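An afternoon at the Trostix open day

3 min read | Print | E-mail this page

I'd been meaning to get to the Trostix open day for years, and this February I finally made it - an hour on the bus, a sausage in bread at the gate and a very long queue for the name tags (I was visitor 200, which I decided was lucky!).

Dagmar Pešek took our group through. She's worked there for 32 years and walks faster than anyone I know, so we saw the sample room and the paint store at a bit of a trot. I'd have liked longer with the colour charts. My favourite was a dusty green called Carby, and I've already picked out the hallway wall for it.

After that it was into the big bright room at the back, where they'd set out the writing and drawing things. I'm a stationery tragic from way back, so I parked myself there and let the others go on to the tea urn.

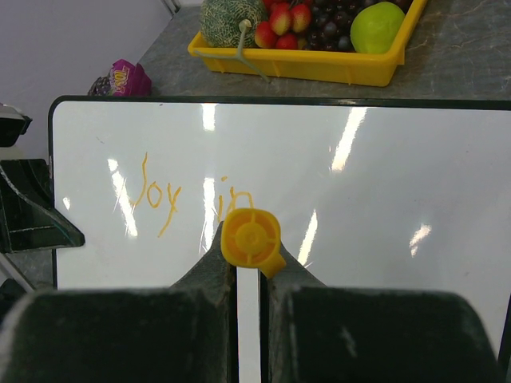

"Joy in", orange-yellow marker on whiteboard.

I do love a bit of wobbly handwriting. The J is gorgeous, all tall and loopy, and the tail on the y has a lovely swing to it. My own whiteboard at home only ever says "milk", so I came away feeling I should lift my game - and buy some brighter markers.

Tea was good, the lemon slice was better, and I caught the bus home with 10 minutes to spare. Parking is tight if you're driving, so go early.

4 comments | 11 shares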